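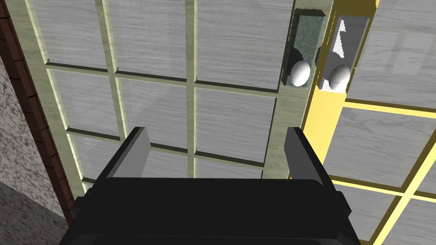 Operator's log, Cornport, door set, seat 4.

The quota was 60 accepted demonstrations per shift. A demonstration was accepted if the gripper reached the knob, turned it and drew the door past the line without a collision flag. Anything else went to the reject store with a code. Kamarul Halim had worked seat 4 since October and knew the codes well enough to type them without looking down.

The doors were simulated. The hand controller was real, a Varkis unit with a worn trigger, and it sent position and wrist angle to the model at a fixed rate. Latency on the Semthorpe line was 108 milliseconds on a good evening. He had learned to stop the controller slightly before the gripper stopped on screen.

Scene 916 had two glazed doors side by side, one pale green, one yellow, each with a white egg-shaped knob. The textures were drawn from a library at random, and so the wall was granite and the plate under one knob was green stone. Mittal, who ran the shift, said the learner needed the variety. The approach was the same in all of them. Open the fingers, come in low, level the wrist, close on the widest part of the knob.

Kamarul had his own approach, slightly different. He came in from the left and paused. The pause had no function. His father had opened doors in that way, hand out, a moment's wait, in case there was someone on the other side. Kamarul had not known he did it too until the trajectories were plotted.

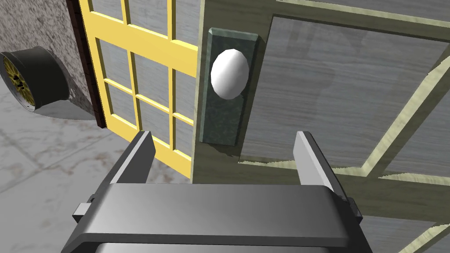 Review

Mittal put the plots on the wall screen. Velocity was on the vertical axis, time on the horizontal. The curves from the other seats fell smoothly to contact. The curves from seat 4 fell, went flat, and fell again.

"That's a dwell," Mittal said. "Every run. What are you correcting?"

"Nothing."

"Then take it out. It's copying you."

She played the learner's output. No one was on the controller. The gripper came across the floor with its fingers apart, slowed in front of the knob, and stopped. It stayed there for the length of a breath. Then it closed and turned.

"3000 runs in the training set," she said, "and it's picked that up from yours."

He asked whether it failed more often. She looked at the table before she answered. It did not. It failed slightly less often, and she thought the dwell let the wrist settle before contact. She said she would want to see that repeated on another set before she wrote it down.

He went back to seat 4 and tried to take it out. On the first run he overshot and struck the plate. Code 7, collision. On the second he closed too early and got air. Code 3. On the third he did what he usually did, and the run was accepted.

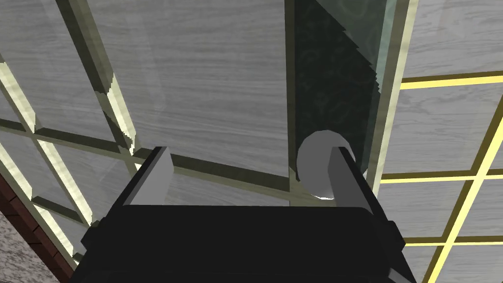

Scene 916, seat 4. Fingers open, object not clearly held.

The note from Mittal was in the queue when he logged on for the next shift. It was dated February 14, 2018 and was two lines long. Dwell retained for the door set pending comparison. Seat 4 to continue as before.

He read it, reset the scene and put his hand on the controller. The doors loaded. He brought the gripper in from the left, levelled the wrist and waited.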